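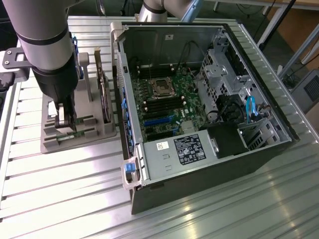 Fletine Night Essays: README

Fletine is a collection of 1231 short personal essays by college students about the places they ended up after dark: diners, laundromats, dorm stairwells, the last bus to Urthorpe. I love these pieces, and I hope you find a few that stick with you!

What's in it

Each essay is one plain text file, with the title on the first line and the body after a blank line. The index lists 1248 entries, so it runs longer than the folder — the difference is essays whose writers asked us to take them down. Their titles stay in the index, marked "withdrawn."

The essays come from 26 campus magazines. Most are first person and past tense, and a surprising number mention pancakes.

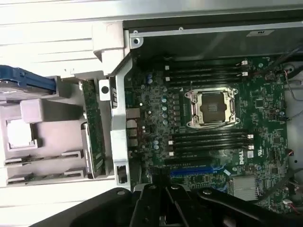
Essays carry up to 6 tags each, picked from a fixed list (food, roommates, weather, money, family, getting lost and so on). Tags were added by hand by two readers, and where they disagreed we kept both choices. The "machines" tag is my favorite, a small pile of essays about things with their insides showing, like a green Dell motherboard with an empty processor socket and bare memory slots above and below it. Read those late at night!

Known gaps

Hardly anything from summer terms, apart from a handful written in August. Poems are in the sister set, Vulex.

Last updated December 16, 2023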